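Workbench notes, handheld gripper demos, bathroom set
Oct 14, 2019

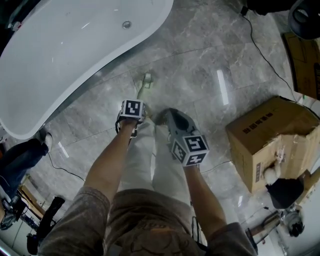 Where we're up to

Second block of bathroom demos for the Skison arm, and I think we're finally getting the hang of this. Same handheld grippers as last time, one on each hand, marker cubes on top so the tracking can work out where each gripper is and which way it's pointing. I did all of the demos from the floor beside the tub, because the Baltell test bench in Mundport has the arms mounted low and I wanted the reach to look similar. My knees have opinions about this (marble is not kind), but the data looks a lot better than the standing stuff from September.

Got through 31 demos before I called it. That's for the one task, picking up a folded face cloth from the floor and hanging it over the rim of the tub, two hands, no regrasping if I could help it. Of those I'd throw out 6 straight away. The rest I still have to watch through properly.

What went wrong in the 6

Mostly me. On the first couple I started moving before the start beep, so there's no clean opening pose. Then there were a few where I turned my left wrist over too far at the rim and the cube went out of view of the head camera for long enough that the track jumped when it came back. You can see it in the plot as a lovely straight line going through the side of the tub, ha. Last one I dropped the cloth and picked it up again without thinking. I've kept that one in a separate folder in case we want recovery examples later, but it shouldn't go in with the main set.

Wrist thing, more detail

If I keep the cubes facing up and a bit toward my face the whole way, tracking is solid. The trouble is that's not how anybody hangs up a cloth! Your natural habit is to roll the hand outward as you let go. I tried going slower and it didn't help, because the angle is the same no matter how slowly you get there. What did help was coming in higher, leaning forward a bit more, and letting go with my elbows out. Feels like a chicken. Looks like one too, probably. Try it before you decide it's silly.

Should we be tilting the cube on its mount? Filali drawings have a wedge for it, I think in the second revision, but I haven't printed one. Would want to redo the offset calibration after, so not a five-minute job.

Floor and light

The polished tiles throw back the overhead lights pretty strongly and I was worried about false markers. Went looking for them in the detections and found none, which surprised me. There is some washing out though. With the cube tilted just so, the white part goes very bright and the edges of the pattern get soft, and the detector drops it for a frame or two. I turned the exposure down one notch after the first ten or so and it settled. Everything after that is at the lower setting, and I've put a line in the session file so we don't mix them up.

The tub is another matter. Big, white, glossy, hardly anything on it for the head tracking to hold on to. When I lean right over the rim and the tub fills the view, the head pose starts to wander. Best to keep a decent bit of floor in view. Grey marble with all that veining is great for it, as it happens.

Cables

Check where the gripper cable goes before every take. I had the right one running down past my hip and it caught under me when I shifted my weight, which gave the gripper a little tug. Not enough to ruin the take but you can see it in the trace. Going to try a bit of Velcro at the elbow and run it up over the shoulder.

Grip widths

Left gripper reads 5 mm open when it's fully closed. Right one reads zero like it should. I zeroed both before starting, so either it slipped or I didn't press hard enough on the left when I did it. It's a constant offset all the way through (checked the start and the end of the session), so I'll just subtract it. If you're using the left one before I've had it apart, zero it twice and look at the number.

Replay

Pushed 7 of the good ones through to the Skison in replay, no policy, just following the path. Five were clean. The other two hit the joint limit on the way up to the rim, both from takes where I'd reached right across myself. So: no crossing arms, even when it's the easy way to do it. I'd love to have a warning for this while recording, even a rude buzz would do.

To do

Watch the remaining takes and tag them
Subtract the left offset, note it in the session file
Velcro
Print the Filali wedge, try one side only first
Same task again with the cloth starting further from the tub
Kneeling pad!!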